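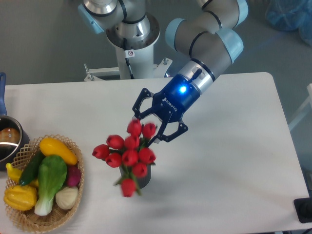 October 20, 2021

Second month of robotics club and I already have too much to write about, so I'm going to stick with the flower project. I promised myself I'd keep notes this year after forgetting everything we did last January.

Quick recap for anyone new. The club splits up into teams in the fall, and each team picks a household chore and tries to get an arm to do it without a person steering. My team is called Kadance. The other team is Bukis, and they took sorting vegetables, so they get to be very loud about cucumbers. We took flowers in a vase. I voted for it and I would vote for it again!

The task sounds so small when you write it on the sign-up sheet. Bunch of tulips, one vase, put the tulips in the vase. But a bunch of tulips is a terrible thing to pick up if you only have two fingers. The heads are wide and the stems are skinny, and all the leaves go wherever they want. Close too high and you have a fistful of petals. Close too low and you bump the vase. Our first plan was to come straight down from above, which looked great on the whiteboard. Then we started trying it and learned a lot about how far a vase can slide.

So now we come in at an angle. The gripper opens wide, comes down beside the flowers, and only closes once the fingers are lower than the tallest heads. I spent most of one evening on nothing but the approach (I had a granola bar for dinner, sorry Mom) and it was the most fun I've had in the lab so far. You change one number, you run it, you watch the wrist turn a tiny bit more than before, and you change the number again.

We keep a log of every try. We're at 92 now. Each line has the starting spot of the vase, the wrist angle, how far the fingers opened, and a notes column that was supposed to be serious and is mostly people typing "nope" and "SO close." I've been going back through it and sorting the misses by type, and there are really 2 kinds. Either the grip is off and the bunch tips over in the fingers, or the grip is fine and the stems come down on the rim. The second kind hurts more.
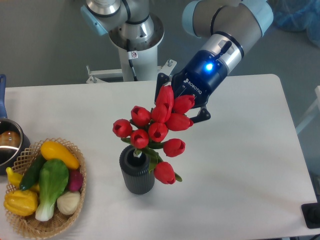 The rim problem is what I've been working on this week. When the arm holds the bunch, the stems don't all point the same way, so aiming the middle of the gripper at the middle of the vase isn't good enough. What we want to know is where the stem ends are, and those are hard to see under all the leaves. Right now we use a fixed offset that I worked out by hand with a ruler. It's ugly, but it's a start – and the next version is going to look for the vase opening and nudge the wrist over a little before letting go.

The practice code comes from a little planner the older students wrote, called Yeon. I was scared of it in September. It's one long file with comments like "do not touch this" and then, two lines later, "ok touch this one." Now I kind of love it. I cleaned up the part that handles the slow last bit of the move, and my change got merged, which made my whole week. My name is in the history of a robot program!

Other things I want to remember:

Rest the vase in the same place before every run, or the log means nothing.
Write the angle down before you run it. I never remember after.
Leave the Bukis basket alone. They will notice if the squash moved.

Next up is the Rernar meet, where all the teams show what they've got to the other schools. You get 2 runs and the better one counts. I'd like us to have the vase-finding part in by then, but if we have to go with the ruler offset, I'll be standing there cheering for the ruler offset.

I still need to figure out why the left turn is slower than the right one. If you've ever tuned something like this and have a guess, please leave a comment, I will try it the same night.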